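手腕上那只眼睛到底该信什么:Flores 第二版的一点小结

2023年2月28日

拖了好久没更新,先跟还在订阅的朋友们赔个不是。一月那篇写到一半就被别的事情打断了,后来翻草稿箱看见它,发现当时的结论有一半站不住,干脆整个重写(于是又多拖了几个星期……)。今天想聊的还是老话题,机器人手腕上的小相机怎么用来做重定位。我给这套东西起的名字叫 Flores,第一版去年就在这里唠叨过,这次说的是第二版,改动不算大,可是改完之后我自己对问题的看法变了不少,所以写得会比较长,泡杯茶慢慢看吧。

先把背景交代两句。我们用的平台叫 Vedon,头上有相机,2 只手腕上也各有一个小相机。头部相机看得远、视野稳,定位这件事按理说交给它就够了。麻烦在于机器人一弯腰、一伸手,头部相机往往会对着一大片地板,或者被自己的胳膊挡掉一块,而这个时候恰恰是最需要知道自己在哪儿的时候。手腕相机呢,离东西近,跟着手走,看见的画面又总带着自己的夹爪,大家一般只拿它看手头要抓的物件。我一直觉得这样有点浪费。手腕相机里明明有那么多背景,架子、墙、地面上立着的各种东西,为什么不能顺手拿来算一算位置?

第一版的做法很朴素:提特征点,跟事先建好的地图匹配,用稳健估计把离群的点扔掉,剩下的解位姿。在资料室那种铺地毯的房间里跑得挺好,我还高兴了一阵子。后来换到 Elcombe 的大厅,环氧地坪,亮得很,白天窗外的光一进来,结果就开始飘。飘得还很有礼貌,每一帧看上去都自信满满,残差很小,内点很多,位置却是错的。做过这行的朋友应该懂那种感觉,报错反而让人安心,最怕的就是它笑眯眯地给你一个错答案。

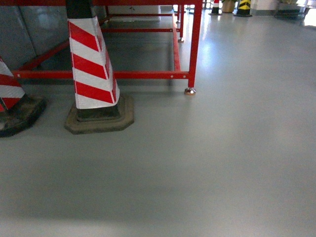

有位读者在上一篇底下留言说,既然地面反光这么讨厌,为什么不直接把地面整块抠掉,反正地上也没有纹理,留着它能有什么好处呢?

这条留言我想了好几天,因为我最早也是这么干的。第一反应总是抠掉嘛,分割模型现成的,地面又是最好分的一类。抠完以后漂移确实轻了,可是新的毛病也来了:有些帧剩下的有效区域太小,解出来的位姿在高度和俯仰两个方向上特别软,像一把椅子少了条腿,往哪边推都能晃。再仔细看,才发现我把一样好东西也一起扔了,就是物体和地面接触的那一圈。红架子的调平脚、锥桶的橡胶底座,它们落地的位置是贴着地面的,高度是已知的,对约束相机高度非常有用。分割模型在这种边界上习惯性地糊一糊,糊掉几个像素,最值钱的那几个点就没了。

所以地面不能整块扔,得分开看。我后来把手腕画面里的像素按"能不能信"粗粗理了一遍,理的过程比写代码花的时间还长。

最先要处理的是自己。夹爪的手指永远在画面下方,左一根右一根,位置相对相机几乎不变,只随开合变化。特征提取器特别喜欢手指尖,磨损的地方、掉了皮的边缘,角点一抓一大把。这些点在连续的画面里纹丝不动,跟踪起来完美无缺,于是优化器就得出一个让人哭笑不得的结论:我没动。第一版里我用一张固定掩膜盖住它们,按夹爪全开的样子画的,合上一点就露馅。第二版改成按关节角实时投影手指的模型,再往外扩一圈。这个活儿很土,写的时候没有一点成就感,但就单项改动来说,它带来的改善排在前面。

然后是手里拿着的东西。

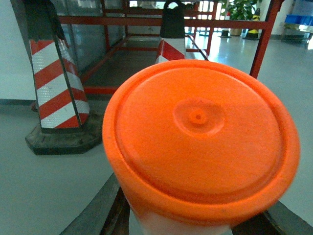
手腕相机一侧的典型难例:橙色圆盖近在眼前,背景被挡去大半。

手里有东西的时候,情况会比空手复杂很多。物体离镜头近,又大又鲜艳,圆盖上还有一圈一圈的同心轮廓,特征点全往那里挤。它跟手指一样,夹稳了就和相机一起走,没夹稳还会自己微微转一点,那一点点转动拿去算位姿,误差大得吓人。物体的模型我们又不总是有,没法像手指那样投影。我试过用深度去切,设一个近距离阈值,凡是比它近的一概不要。可是机器人弯腰贴近地面的时候,地面也近,锥桶也近,一刀下去什么都没了。

(插一句题外话,我那时候有一版代码,阈值是随手写的,写完去吃饭,回来一看结果好得出奇,激动得在屋里转了两圈。后来发现是数据加载写错了,训练和测试用了同一段。这种事隔几年就要发生一次,写在这里提醒我自己。)

再往下是反光。严格说反光分两种,我以前一直混在一起讲,这次总算想明白了。一种是比较清楚的倒影,地面像一面不太平的镜子,柜台、锥桶在里面有个淡淡的影子。这种影子在几何上是规规矩矩的,相当于地板下面有一个虚的物体,相机怎么动,它都老老实实待在那个虚的位置。如果地图里恰好也把它建进去了,它甚至能帮忙。另一种是高光,窗户的光在地面上拖出来的那一条白带子。相机一动,它跟着走,边缘又软,特征点落在它边上,会产生一种很有迷惑性的、方向一致的偏移。稳健估计对付的是散乱的离群点,碰上一群方向一致的坏点,它会倒向坏点那一边。我第一版在 Elcombe 笑眯眯地出错,大部分是这个原因。

还有条纹。红白斜纹的锥桶,从远处看是非常好的地标,颜色醒目,对比强烈。凑近了就不行了,一条红一条白一条红一条白,沿着筒身错开一个周期,局部看上去一模一样。匹配错一格,误差正好是一个条纹宽,跟高光一样是整齐的错。红架子的方管也有类似的脾气,横着的管子沿着自己的方向滑来滑去都长一个样,只有端头、螺栓、脚杯这些地方才钉得住。视觉里管这个叫孔径问题,教科书第几章都忘了,道理谁都背得出来,到自己的数据里还是照样栽进去。

理到这里我手上有了一张长长的单子,每一条都能写一个规则,写完大概要有十几个开关。我在这条路上走了一小段,越走越不舒服,换个房间又得重新调一遍。于是就有了第二版的主意,说出来也不稀奇:既然头部相机大多数时候是准的,那就让它来当老师,教手腕相机哪些像素可信。

具体一点讲。采数据的时候,头和手腕的图像是同步记录的,头部相机有可靠位姿的那些时刻,顺着机械臂的运动学链条一推,就能得到手腕相机当时应该在哪儿。有了这个位姿,手腕画面里每一个匹配点都可以重投影一下,看看它跟地图差多少。差得小的,是好点,差得大的,是坏点。再训练一个很小的网络,输入手腕图像和夹爪的关节角,输出一张权重图,让好点的权重高,坏点的权重低。不用人标,也不用告诉它什么是高光、什么是条纹。

听上去顺理成章对吧?中间有两个坑,我都踩了,一个一个说。

头一个坑是运动学链条自己有误差。从头到手腕隔着好几个关节,每个关节差一点点,到末端就不是一点点了。拿有误差的位姿去给像素打分,远处的点对角度敏感,统统被判成坏点,网络学出来的权重图就只信近处,正好跟我想要的反着来。我一开始还以为是网络太小,加了层数,加了数据,都没用,白白耗掉一个多星期。后来加了一步,打分之前先允许手腕位姿在一个小范围里微调,微调之后再看哪些点还是合不上,才算正常。说穿了就是不要太相信老师,给学生留一点商量的余地。

第二个坑更隐蔽。如果训练数据里某样东西一直待在原地,网络就会觉得它特别可靠,哪怕它其实长了轮子。

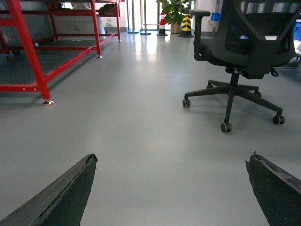

右侧的办公椅,底座带脚轮,权重图在训练初期对它格外信任。

办公椅就是最典型的。星形底座、脚轮、网面靠背,纹理丰富,角点清楚,几次采集之间要是没人去碰它,它的得分能排到最前面。可谁都知道椅子是会被推走的,推走之后地图里那个位置就空了,匹配要么落空,要么更糟,匹配到另一把一样的椅子上。绿植也差不多,盆会挪,叶子会长,不过叶子本身的匹配就不太稳,网络自己就把它压下去了,倒不用我操心。

对付椅子,我没有想出什么漂亮办法。最后用的是笨办法:隔几天采一次,每次采之前把能动的东西都挪一挪,椅子推推,锥桶换换位置,让"昨天在今天不在"这件事在数据里真的发生。挪了几轮之后,网络对椅子的态度就冷淡下来了,对锥桶也有所保留,红架子的脚和立管的下半截则一直是高分。看到权重图里那几个脚杯亮起来的时候,我心里还是蛮感动的,跟我自己在白板上画了半天的结论对上了,而我一个字也没告诉过它。

说说数字吧,我知道有人是直接拉到这里看的。测试集是 Elcombe 大厅的 629 帧手腕图像,采集的日子跟训练不同,可动的东西也重新摆过。第一版在这上面能把位姿解到我们抓取任务可接受范围之内的,大约占 75%。第二版失败的只剩下 19 帧。这个差距比我预想的大,所以我又疑神疑鬼地查了一遍数据有没有混(见前面题外话),查下来没有混,才敢写出来。

也请不要把它看得太重。大厅只有一个,光照也就是白天那几种,晚上开灯的情况我一帧都没有测。门限是按我们自己的任务定的,别家的任务要更精细,数字肯定难看。另外第一版的基线是我自己写的,自己打自己总是容易些,这一点我心里有数。

失败的那些帧我一张一张看过。绝大多数是手里举着大件物体,背景只露出一条边的那种,能用的点太少,权重再准也变不出信息来。这种时候诚实的做法是说一句"我不知道",所以第二版还顺带输出一个总的置信度,就是把权重图加起来看够不够。低于门限就不更新位置,先靠里程计撑着,等手挪开再说。剩下有那么几帧,背景开阔得很,看不出有什么理由失败,我盯着看了很久,猜测是曝光的问题:镜头对着亮的那一头,自动曝光往下压,暗处的架子底下全黑了。只是猜测,还没验证。

顺便说一个我本来没打算研究、后来觉得挺有意思的现象。手腕相机越靠近地面,结果反而越好。我原先以为低处看到的都是地板,信息少,应该更差才对。想了想大概有两层道理。低角度下远处的东西都挤到画面上缘,立柱、锥桶、墙根排成一排,方位约束很强。近处的落地点又拉得很开,给了尺度和高度。一近一远,搭配起来正好。高光在低角度下虽然更长更亮,但它集中成一条带子,网络一眼就认出来了,处理起来比散成一片的时候还容易一些。

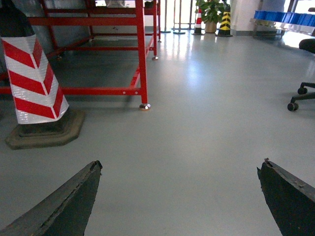 组里有同事看完初稿提了个意见:权重图学得再好也只是事后挑点,真要用在抓取上,不如让机械臂在动手之前自己转一转手腕,主动去找那些可信的东西看一眼。

我觉得这个意见提得真好,好到我有点不甘心,因为我本来想把它留作下一篇的大惊喜的!既然说破了就聊两句。权重图告诉我们哪里可信,反过来用,就可以预测"如果手腕转到某个角度,能看到多少可信的像素"。挑一个得分高又不绕路的角度,在伸手的途中顺带经过一下,可能只多花一点点时间,换来一次靠谱的校正。难处在于预测还没看到的画面,得从地图里渲染,地图里没有高光,也没有今天才推过来的椅子。现在手上有个很粗糙的雏形,空手的时候能跑,拿着东西的时候规划器会给出一些相当别扭的姿势,手腕拧得像在跟谁赌气,我暂时不敢放出来给人看。

另外也有朋友私下问,能不能不要头部相机这个老师,只靠手腕自己。我试过用前后帧互相监督,效果介于第一版和第二版之间,夹爪那块学得尤其差。想想也是,对手腕相机来说,自己的手指才是世界上最稳定的东西,没有外人提醒,它没有理由怀疑。头部相机站在另一个角度看,这个自我中心的毛病才改得过来。所以至少采数据的阶段,这位老师还得请着,跑起来以后倒是可以不用它。

代码方面,训练部分我整理得差不多了,还差说明文档。地图那部分依赖 Triltel 的建图工具,许可上能不能一起放出来,我还在问。如果最后不行,我会把接口单独拆出来,用别的地图也能接,就是要自己写一个小小的转换脚本,不难,我会附一个样子在里面。数据量比较大,先放一个缩小的版本,图像降采样过,关节角和头部位姿都是全的,想复现权重图的训练应该够用了。

还有几件零碎的事记在这儿,免得我自己忘。

手指投影往外扩的那一圈,扩多少跟运动模糊有关系,手腕转得快的时候要多扩一点,现在写死了一个值,应该改成跟角速度挂钩。

打分时的微调范围,太大了网络什么都信,太小了又回到头一个坑里。目前的值是试出来的,我没有什么理论依据,换了机械臂八成要重试。

权重图的分辨率我压得很低,图省事。脚杯这种小东西在低分辨率里只有一两格,能学出来算运气不错。下一步想在落地线附近提高分辨率,别的地方照旧。

关节角这个输入,我做过一次去掉它的对比,空手的时候几乎没有区别,夹着东西的时候差得很明显。我猜网络是靠它来判断手里有没有东西的,要是能再加一个夹持力的信号,也许更直接,等有空把那一路数据同步好再试。

光照那边要补晚上的数据,还有阴天。环氧地面在阴天是另一副样子,亮带子会变得又宽又淡,边界几乎找不到,我有点好奇网络会怎么看它。等补完了再来这里报告,好的坏的都写。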